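Sleep and Noise in Student Rentals: My Project Report

So my topic changed twice before I landed on sleep. First I wanted to do diet, then screen time, and then the street outside my window got torn up in April and I stopped sleeping, and there was my project! The question I ended up with was pretty simple: do students who live on loud streets really sleep less, or do we just complain more?

I got 16 people to keep a sleep diary for two weeks. Half live near Ocampo, the busy road with the bus depot, and the other half are up the hill by Bresetti, where the loudest thing is a dog. Everybody wrote down when they turned the light off, when they got up, and how many times they remembered waking.

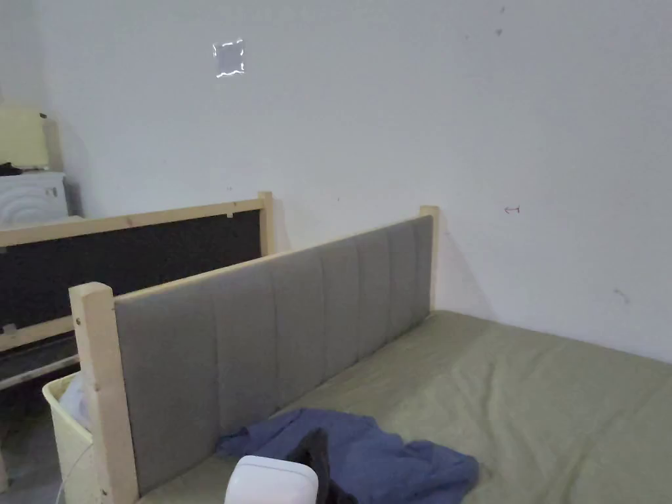
The diaries were the easy part. For the noise I used a free phone app called Nimix, and I left my phone on the windowsill from midnight to six. It logs a reading every so often and I ended up with 1376 of them in one spreadsheet, which froze my laptop more than once. I should've picked a longer interval (next time!).

The Ocampo group slept almost 9 percent less than the hill group. I was so excited about that until I started looking at bedtimes. The Ocampo people also went to bed later, because a lot of them work evenings, so I can't blame it all on the buses.

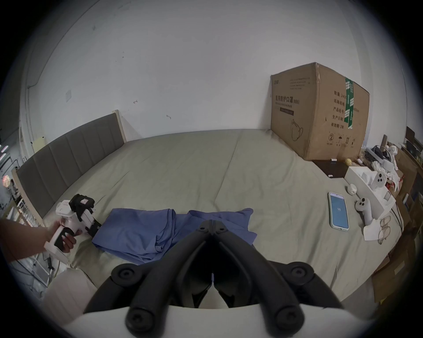

Sarahí Ponce read my draft and asked why I hadn't compared weekends, when hardly any of them have a shift. Fair point, so I went back and did it. The gap got smaller but it was still there, mostly in how often people woke up.

I also tried earplugs on myself, the soft foam kind from Triltar. I wore them for the second week and woke up less, but they hurt my left ear and I slept through my alarm once. 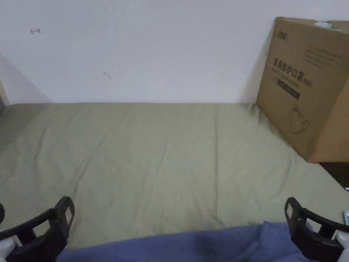 If I did this over, I'd measure noise in every bedroom and not just mine. I'd also ask about coffee. Three people told me afterward that they drink it at ten at night, and that's nowhere in my data.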